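"We wanted 33 clean runs by lunch," says the lead operator at Belmonte, who has spent the morning steering two arms through somebody's dishes. "We have 17. Lunch was an hour ago."

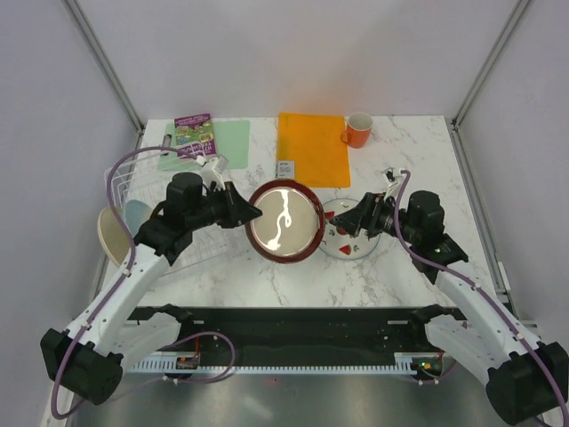 The left arm holds a red-rimmed plate at Belmonte.

Every run becomes an example for Sumari, the learning system. Bad ones get tossed. "It copies whatever I do," she says. "So I've had to stop sighing and start paying attention to my elbows."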